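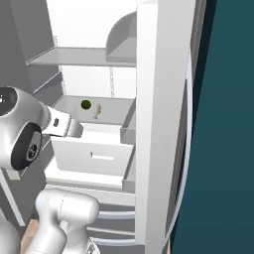
Iker Valcárcel

Benito Robles picks up on the second ring, already talking. He writes the test rules for kitchen robots at Rustgate, a small outfit in Nurndale, and the new draft is due out in April. Four pages. The old one ran to 33.

"Nobody read it," he says. "I wrote it and I didn't read it."

So what stayed? Mostly the simulator stuff. An arm has to do 200 clean runs in a rendered kitchen before it gets near a real fridge. Clean means no contact with shelves, door or drawer fronts. Touch a shelf, the run is void - even if the food ends up in the right place.

"People hate that one. They say, but it got the lime! Fine. It also leaned on the glass."

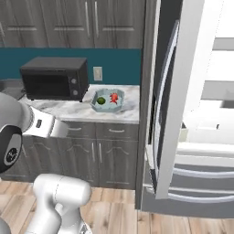 "And you leave the door open between moves, you log it," Robles goes on. "How long, why. A person would get yelled at for that. Same rule for the arm."

He wants the start positions shuffled too, every run. Bodnár, the lab he worked at before, once sent round a report with 1,000 passes, all from the same starting pose. He still brings it up. Twice in our call, infact.

Stop rules next. Any grip lost over the floor, full stop, a human resets it. No automatic retry. His colleague Erine wanted one retry allowed and they argued for weeks.

Who won?

"She got it for the counter. Not the fridge." Pause, typing. "Cabinets we havent settled. Put that in, maybe someone will write to me."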